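Accueil | Journal | Carnets | Liens | Contact

Juin, 23 h passées

Encore une soirée à trier les papiers du déménagement, et encore une soirée où je n'ai rien trié du tout ! J'ai ouvert le carton marqué « Millcombe » et je suis tombée sur les lettres de Raíssa, celles de l'année où elle enseignait là-bas. Deux heures assise par terre, le thé froid à côté de moi (et les genoux en compote).

Elle y parlait surtout de la pluie, du pain trop mou et de son voisin Declan, qui lui prêtait sa tondeuse sans jamais lui dire où mettre l'essence. J'avais oublié à quel point elle me faisait rire.
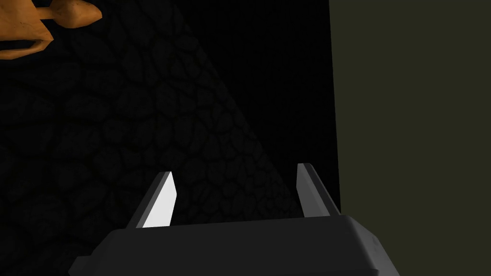 Gris foncé, avec une touche de blanc vif.

Bon, il reste la question de la bibliothèque. Rostam m'a dit que le bouquiniste prendrait jusqu'à 200 livres d'un coup, et je me suis entendue répondre oui, bien sûr, sans réfléchir. Sauf que je n'arrive même pas à lâcher le guide de Jesville, que je n'ai pas ouvert depuis mes études et dont la couverture ne tient plus. Je l'ai mis sur la pile « à donner », puis repris, puis remis. Il dort dans le couloir pour l'instant.

Demain, la cuisine. Et il faut que j'appelle Raíssa, j'ai toujours son moule à cake.

Rangé dans : Vie de tous les jours, Cartons

À lire aussi :
- Le buffet de ma tante ne passe pas la porte
- Premier café à Claltness
- Tomates, suite et fin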